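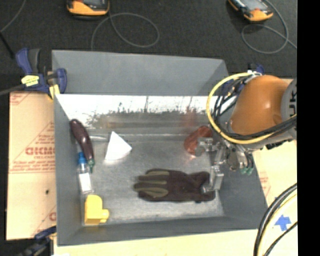
Bin Picking Lab, Part 3: Setting Up and Logging a Pick Run
Trullholm Robotics Club
Updated 11 Dec 2021

Parts 1 and 2 covered arm startup and camera calibration. Both must be complete before you start. The Moltadon node should report "ready" on the lab machine.

Step 1. Secure the bin
Clamp the bin by its rim and push on each wall in turn. If it shifts, tighten and push again. A bin that moves after calibration makes every grasp land off target, and the software will not report it.

Step 2. Load the objects
Mix shapes and surfaces. A typical load has an eggplant, a small clear bottle with a blue cap, a yellow elbow-shaped piece, a white wedge and a dark work glove. Leave the glove flat for the first run. Clear and glossy items give poor depth readings over the bare metal floor, so expect missed grasps on the bottle.

Step 3. Check the cables
Jog the wrist slowly through its full rotation at the center of the bin, then over each corner. The yellow cable needs enough slack to loop around the orange housing without pulling on its connector. Stop if any cable catches on the rim or a clamp handle.

Step 4. Set the limits
Open the Jovo config file and enter:
floor_clearance_mm: 12
settle_time_ms: 201
max_attempts: 1,000
Save, then restart the planner. It reads the file only at startup.

Step 5. Run and log
Keep hands out of the bin and one person at the stop button. Start the run from the Quintero panel. For each attempt, record the target object, the grasp angle and the result as hold, slip or miss. A hold means the object stayed in the gripper for the whole lift.

Step 6. Export
Copy the log to the team folder before shutting down. Our set has 2,685 attempts logged since September. Rows without a result code are dropped on import.

Known problem: if two objects touch, the planner may treat them as one. Separate them by hand with the arm stopped and log the attempt as a miss.

Part 4 covers grasp scoring.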